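Rapport de projet de fin d'année
Règles d'exploitation d'un poste de manipulation à deux bras : rédaction et mise à l'essai d'un référentiel interne
Rapport présenté par Eleni Halilović
26 juillet 2021

3. Démarche retenue

Le projet Moltetico a pour objet de doter l'atelier de robotique d'un ensemble de règles écrites applicables aux postes de manipulation à deux bras. Jusqu'au mois de janvier, les consignes étaient transmises oralement d'un groupe d'étudiants à l'autre, ce qui entraînait des écarts sensibles dans la mise sous tension, le rangement des câbles et la tenue du registre.

Le travail s'est appuyé sur la lecture des normes ISO 10218-1 et ISO 10218-2, relatives à la sécurité des robots industriels, ainsi que de la spécification technique ISO/TS 15066 consacrée aux applications collaboratives. Ces textes ne visent pas directement des bras légers de laboratoire. Ils fournissent néanmoins un vocabulaire commun et une méthode d'appréciation du risque qui ont été repris dans le référentiel.

La première version comportait 16 règles. Après relecture par les utilisateurs des postes Silwood et Hoshino, deux d'entre elles ont été supprimées pour cause de redondance, et la version définitive en compte 14. Elles sont réparties entre la préparation du poste, la conduite de l'essai et la remise en état. 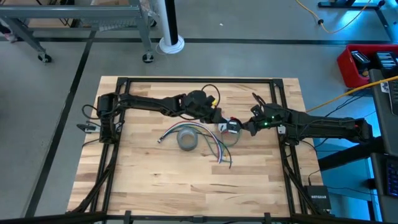
Figure 9 - Poste à deux bras, rouleau de ruban adhésif et faisceau de fils sur le plateau.

4. Principales dispositions

4.1 Délimitation de la zone. Le périmètre du poste est matérialisé au sol par un ruban de couleur contrastée. Pendant le mouvement des bras, seul l'opérateur désigné est autorisé à intervenir, depuis le poste de commande. Toute entrée dans la zone impose l'arrêt préalable des deux bras.

4.2 Câblage. Les câbles d'alimentation et de réseau suivent les montants du châssis et ne traversent pas le volume de travail. Une longueur libre est conservée à proximité des poignets, afin que la rotation complète reste possible sans traction sur les connecteurs. Les câbles posés au sol font l'objet d'un contrôle visuel avant chaque séance.

4.3 Objets manipulés. Les objets souples - fils, cordons, rubans - présentent un risque d'accrochage dans les articulations. Leur emploi est admis à vitesse réduite et doit être mentionné dans la fiche d'essai. Les objets étrangers à la tâche sont retirés du plateau.

4.4 Traçabilité. Chaque essai reçoit un numéro et donne lieu à une fiche indiquant l'opérateur, la tâche, la vitesse maximale et les arrêts éventuels. Le modèle de fiche, établi avec l'entreprise partenaire Turko, figure en annexe B.

5. Mise à l'essai

Le référentiel a été appliqué à 769 essais. La disposition 4.2 a suscité le plus grand nombre d'observations : plusieurs opérateurs ont jugé la longueur libre difficile à apprécier sans repère. Il est proposé d'apposer une marque sur la gaine et de préciser la valeur pour chaque modèle de bras. La disposition 4.4 a été bien acceptée, sous réserve d'une version électronique de la fiche, dont la réalisation est confiée à la promotion suivante.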